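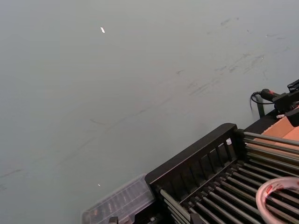 Bench 2, wrist view: tabletop, roller rack and clear parts box.

Last updated: June 2021

Prunberg site – small parts packing
Minutes of the automation working meeting

Chair: Iestyn Kemeys
Represented: packing (both shifts), maintenance, quality, training, Brillus (cell integrator)
Apologies: purchasing

1. Minutes of the May meeting

Accepted with one correction. Item 4 should read "arm stops when the gate is opened", not "arm slows". The maintenance copy has been changed to match.

2. Status of the bench 2 cell

Brillus reported that the arm now runs the pick and place routine for the full first shift. Second shift remains manual until item 5 is settled. Cycle time is 15 seconds per piece against a target of 10. Most of the difference is in the approach move, which was slowed after the gripper touched the rack wall in May. Brillus will not raise the speed until the rack position is fixed to the bench.

Maintenance asked whether the rack could be bolted through the tabletop. Quality prefers clamps, as the rack has to come off for cleaning. Agreed to try clamps first.

3. Bench surface

Scuff marks on the tabletop were raised by packing. They run diagonally across the bench and are faint. Brillus does not consider them a problem for part detection in the present lighting. The small white specks are a separate matter: the vision check has rejected good positions where a bright speck was inside the search area. Wipe-down is to be added to the start-of-shift list. Packing noted that the start-of-shift list has grown at each of the last meetings and that no time has been added for it. Chair agreed that wipe-down and gripper check together need a booked allowance. Figure to be brought to the next meeting.

4. Parts boxes

Clear boxes with lids stay in use. Operators will load the compartments by hand and close the lid before placing the box at the bench. The proposal from Nandano for an automatic feeder was discussed. Quoted lead time is 60 working days. Packing is not against the feeder but asked what the loader would do once it was installed. No answer was available. The feeder is on hold until there is one in writing.

Boxes are being set down against the rack wall. Brillus asked that a fixed location be marked on the bench, clear of the wall. Packing to choose the location, given reach from the seated position.

5. Staffing and job content

Before the cell, bench 2 had 2 packers per shift. First shift now has one operator, who loads boxes, clears faults and does the count sheet. The other packer has moved to bench 4 at the same grade. There have been no reductions in headcount and none are planned this year.

Comments from first shift:
– Less wrist strain. Two operators who had reported pain in the winter have not reported it again.
– More standing and waiting. Faults come in groups and the time between them is too short to do other work.
– Operators are being asked to judge faults without the training record to show for it. If a restart goes wrong they do not know where they stand.
– The job is quieter, and some miss having a second person at the bench.

Chair accepted the third point. From now on only operators signed off on restart may clear a fault – all others call maintenance. Training will run the Ghaffari course on site for both shifts. The course is done in paid time.

Second shift asked that the cell not be started on their shift before the course is complete. Agreed.

Regrading of the cell operator role was raised again. Chair has passed the job description to site management and has no date for a reply. Packing asked for this to be recorded as open for the second meeting running.

6. Cable routing

Maintenance wants the arm cable added to the monthly inspection, with the loop checked for wear and for clearance from the rack at full reach. Agreed. Brillus to supply the minimum bend radius.

7. Actions

Brillus – clamps for rack; bend radius to maintenance
Packing – fixed box location, marked with tape
Maintenance – cable check added to monthly sheet
Training – course places for both shifts, names to chair
I. Kemeys – time allowance for start-of-shift list; reply on regrading; written statement on loader role before feeder is discussed again

8. Any other business

Quality asked that cardboard be kept on the far side of the bench or removed. Left with packing.

Next meeting in the training room, same time.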